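Galell 76 – Kit de préhension pour plateforme à deux bras
Fiche produit et avis de sécurité

Référence : Galell 76-B
Fabricant : Ivham
Distribution et service après-vente : Simões
Statut : commercialisé, mise à jour obligatoire pour les unités antérieures au numéro de série 261

Présentation

Le kit Galell 76 équipe les plateformes à deux bras destinées aux tâches domestiques : ouverture de portes, saisie de bouteilles et de petits emballages, rangement dans un réfrigérateur ou un placard. Il comprend deux pinces à deux doigts, les boîtiers de poignet, les câbles de liaison et le module de surveillance d'effort.

Avis de sécurité

En novembre, le laboratoire d'essais de Prurbridge a signalé une ouverture intempestive de la pince gauche pendant un cycle de rangement. L'objet saisi est tombé sur le sol de la cellule. Aucun blessé n'est à déplorer. L'examen conduit par nos services a établi que le câble de liaison, monté avec une boucle trop courte, exerçait une traction sur le connecteur du poignet lorsque le bras était tendu. La perte momentanée du signal provoquait le retour de la pince à sa position de repos, doigts ouverts. 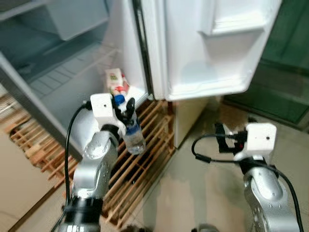
Le défaut a été reproduit 57 fois au banc, toujours en extension et sous charge. Il concerne les deux côtés, bien que le bras droit, moins sollicité dans les cycles de Prurbridge, n'ait donné lieu à aucun signalement.

Mesures correctives

Les unités concernées reçoivent gratuitement un câble rallongé de 30 mm, un serre-câble de poignet et la version révisée du micrologiciel. En cas de perte de signal, la pince conserve désormais sa dernière consigne de serrage et le bras s'immobilise.

Dans l'attente de l'intervention, il est demandé aux exploitants :
– de suspendre toute manipulation de récipients en verre ;
– d'interdire l'accès à la cellule pendant les cycles ;
– de contrôler le connecteur de chaque poignet avant la mise sous tension.

Le remplacement du câble par une pièce non référencée entraîne l'annulation de la garantie.

Assistance

Les demandes d'intervention sont adressées au service technique de Simões, à l'attention de Mohandas Acharya, en précisant le numéro de série inscrit sur le certificat de livraison. Le service est fermé le vendredi après-midi.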